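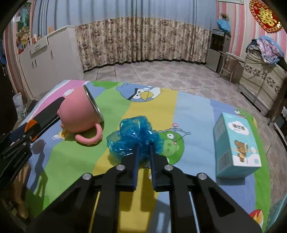

23 February 2018

The Mussa road fire is back in the news, and I don't believe the new version any more than I believed the old one. In November it was a gas bottle. Tonight the radio said wiring, in the same sure voice, as if the gas bottle had never been mentioned. I was at the table with the cartoon cover, the one with the pink and blue and yellow waves, a crumpled bundle of blue plastic in front of me, and I wrote both versions down on the back of the water bill so I could look at them side by side. They can't both be right. They could easily both be wrong.

What is known for certain would fit on a stamp. A storage building behind the Skurneo depot burned overnight. Two men died. They were found at the rear door, and the rear door was locked. Every report agrees on that much, and then they go off in different directions.

The Rosedik paper says the place held 100 mattresses. The radio says paint. The company says it held "general goods," a phrase that could cover a piano or a ton of fertilizer. "A source close to the inquiry" says the alarm worked. A different source, or maybe the same one on a worse day, says there was no alarm. I would like to know how close a person has to be to count as close. The woman at the bakery is close. She lives across the road and heard nothing until the trucks came, and she has not been asked a single thing by anybody official.

The police statement runs to 213 words. I counted, because I had the evening free and because it felt short. The word "door" isn't in it. You would think the door might come up.

Bus to Bollix was late again this morning, so I walked the last part and went past the site. The fence has a new sign on it saying the matter is under investigation. The old sign said the same thing, only smaller. Flowers on the gate, fresh ones, and a candle in a jar. Some family is still coming out here before work, in this cold, and getting their news from the same radio as me.

My sister says I'm being unfair and that these things take time. Maybe. But it didn't take them any time at all to come up with the gas bottle - that was out by lunch the same day. It's the taking back that is slow, and they never do say they're taking it back.

There's a public meeting at the school next week. I expect a long table, a jug of water and a man reading from a sheet. I'll go anyway and ask who had the key.

Need to pay the water bill. Copy the notes off it first.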